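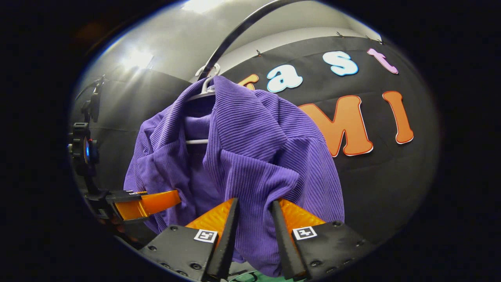 Progress report to Flakalside: upkeep of the hand-held gripper station
Prepared by Comfort Agbeko, December 21, 2020

Dear friends at Flakalside,

I promised you a proper account of how the clothing station has been holding up since September, and I'm sorry it comes so close to the holidays. You paid for the grippers and for Yichen Yin's time to look after them, so most of what follows is about screws, pads and cables.

Where we stand

We have now recorded 3,680 passes with garments on hangers, of which 1,202 were set aside after review. That second number is bigger than I would like. Yichen went back through the rejected ones with a great deal of patience, and most of them came from one stretch in the fall when a finger had worked itself a little crooked on its base. It had moved so slightly that none of us caught it by eye — the recordings looked perfectly fine until you tried to line one finger up with the other.

Fingers and pads

The orange pads are soft, and they taper toward the tip, so the tip is where they wear. Yichen swaps them in pairs now, even when only one looks tired, and we have been much happier with the grip. We used up 3 sets this period and have 4 left in the drawer, enough to carry us well into the spring unless we take on a lot more heavy cloth.

Corduroy has been a good test for us. The purple garment is a favorite at the station for exactly that reason: the ribs give the pads something to catch on, and the fabric folds over on itself in a different way each time it goes back on the hanger. Thin, slippery blouses are still our weak spot, and I'd rather tell you so now than have you find it in the tables.

The screws in the black base plates are checked every Monday before anyone starts work. Yichen marks each head with a dab of paint once it is snug, so a turned screw shows up right away. It's a small habit and has already saved us one bad afternoon.

Markers

Each finger carries its square black-and-white marker on the base, and these need more care than I had understood when I wrote the proposal. Lint settles on them, and fingertips leave a film. We wipe them with a dry cloth between garments and replace any that start to lift at a corner. After a new one goes on, Yichen opens and closes the gripper slowly through its whole range and checks that the Wareo software follows both markers all the way before the tool goes back into use.

Light and cables

The ceiling light is strong, and I would still like to soften it. A diffuser from Joshi is on our list and has not been ordered yet. We also had one cable fail at the plug, and the replacement from Birance has a longer sleeve that bends more kindly. The others will be changed as they come due.

What we would like to do next

With your agreement, I'd like to move what is left in the travel line over to spare base plates, so that a crooked finger can be taken off and set right at the bench while work goes on with another. Yichen has also started a short written guide to changing pads and markers, and I will send it along once a newcomer has managed to follow it without help.

With warm thanks, and good wishes to everyone in your office,
Comfort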